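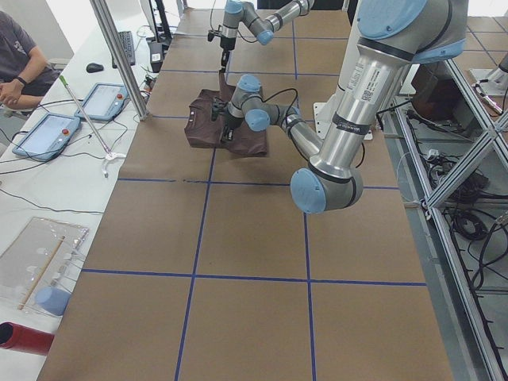

The work table and its blue tape grid.

Under the floorboards: a autumn letter from the trade counter

November again, and the phone at Halvorsen has started ringing with the usual question, which is why the living room is freezing when the loft has enough insulation in it to keep a yeti comfortable. The caller has normally done the loft, done the windows, bought a thick curtain for the front door and fallen out with at least one member of the household over the thermostat. Then we ask what the floor is made of, and there is a pause while somebody goes to look.

If the house is an older terrace or semi, the floor is very often timber boards on joists, with a gap underneath and air bricks in the outside walls. The gap is meant to be draughty. Moving air keeps the joists dry, and dry joists are what stop you visiting the cellar sooner than planned. The trouble starts when the same air comes up between the boards and round the skirting and settles about your ankles for the winter.

So this month's item is about floors. Readers who live on a concrete slab may skip to the opening hours, with our envy.

Finding out what you have

Before you buy anything, get a look underneath. There may be a hatch in the cupboard under the stairs, generally beneath the hoover and everything else that has ever been put in there. If there isn't one, lift a couple of boards somewhere you can put them back without shame. Take a torch and something to measure with.

You want to know how deep the joists are, how far apart they are, and how much space there is between their undersides and the ground. Measure the joist gaps in more than one place. Victorian builders had firm views on a great many things, and even spacing wasn't among them.

Then look for trouble. Poke the joist ends where they go into the wall, using an old screwdriver. If it goes in as if into fruit cake, put everything back and ring somebody who deals with rot. The same applies to standing water, a smell of mushrooms, or a gas pipe held up with string. Insulation goes on top of a sound, dry floor structure and won't turn a bad one into a good one, however nicely the label is printed.

From above or below

With a void 800 mm deep you can work from underneath in something like dignity. At 600 mm you can still do it, but you'll be on your back with your nose near the joists, and you will learn a lot about spiders. Any less than that and most people are happier lifting the boards and working down from the top. We have sold materials to customers who managed it in less. They came back for more netting and looked older.

Working from above has one great drawback, in that the room has to be emptied. Furniture goes into the other room, the other room's furniture goes into the hall, and for a week you eat standing up. Tongue-and-groove boards will also split along the tongue if you so much as speak sharply to them. Start at the edge, go slowly, number each board on the back with a pencil and accept that you'll be ordering a few replacements.

Working from below leaves the room alone, but wear a proper mask and overalls, have somebody in the house who knows you're down there, and don't let them put the rug back over the hatch.

What goes in

For the work from above, we have been steering people towards the Stamon batts, which are wood fibre, slightly springy and cut with a long-bladed insulation saw or a bread knife you no longer love. Cut each piece a little wider than the gap so that it holds itself in by friction. Not hugely wider. If you have to kneel on it to get it in, it's too big, and the middle will bow up and stop the board sitting flat.

Before the batts you need something for them to sit on, and this is where the Ustent netting comes in. Drape it over the joists so it hangs down in a trough between each pair, staple it up the sides, and lay the batts in. Keep the bottom of the trough level with the bottom of the joist. Most first attempts sag like a hammock, leaving a neat air gap between the insulation and the boards, and cold air will find that gap and use it as a corridor. Pull the netting tighter than feels polite.

From below, it goes the other way round: batts pushed up hard against the underside of the boards, netting stapled across afterwards to keep them there. You will want a staple gun that can be worked with one hand. The other hand will be holding up the batt, and there is never a third.

Foam board is also possible, and cheaper for the same depth if you catch it on offer. We stock it and will sell it to you with a straight face. But old joists twist, rigid board doesn't, and you will spend your evenings filling slivers of gap along every edge. In a newer house with straight timber it's a fair choice.

The draughts

Plenty of people do all of the above, put the boards back and find the room warmer but still breezy. The batts slow the heat down. They don't do much about wind.

For that you need an airtight layer, and our usual one is Janent membrane, laid over the joists and batts before the boards go back. It lets moisture vapour through while stopping the air, so the timber can still dry. Lap the sheets generously, tape the laps, and turn the edges up the wall behind where the skirting will go. Seal that edge to the plaster with the proper sealant. Brush the wall first. Sealant sticks beautifully to dust, and the dust then comes off the wall.

Pipes are the other favourite leak. Every radiator tail comes up through a hole drilled by someone who wanted plenty of room, and each wants a collar or a bit of tape cut and stretched round it. It takes ages. It is also the part you will notice most on a windy night, so don't leave it until you're tired and want your sofa back.

While the boards are up, lag any heating or water pipes in the void. The space under the floor will be colder once the room above stops leaking heat into it, and a bare pipe that has got through every winter so far may not care for the change. Electric cables need a thought too. A cable buried in insulation can't shed heat as well as one in open air, so if you have a shower or cooker cable down there, ask an electrician before you tuck it in.

Leave the air bricks alone

We say this every year. Do not block the air bricks. Don't stuff them with newspaper, don't foam them, don't build a raised bed against them and don't park a bag of sand in front of them and forget. Go round the outside of the house and clear out the leaves while you're at it. If the patio has crept up over the years until the bricks are half buried, sort that before touching the floor.

We had one customer who blocked the lot, was delighted for two winters, and then bought a great deal of new joist. We were very sorry, and we did give him trade price.

Ordering

The Ustent netting, Stamon batts and Janent membrane are all on the shelf at the time of writing. Batts come in three thicknesses, and you want the one nearest your joist depth without going over it. If you bring us a sketch of the room with the measurements on, we'll work out the quantities at the counter. Sketches on the backs of envelopes are welcome. Sketches from memory tend to lead to a second trip.

The tape is code 1556 in the catalogue, and please ask for it by number. There are several others beside it on the rack, all of which look much the same and none of which will stick to the membrane past Christmas.

The counter opens at seven in the morning and the kettle goes on shortly after. Unopened packs can come back for a refund until the end of the month. Packs that have been under a house can't, and we can tell.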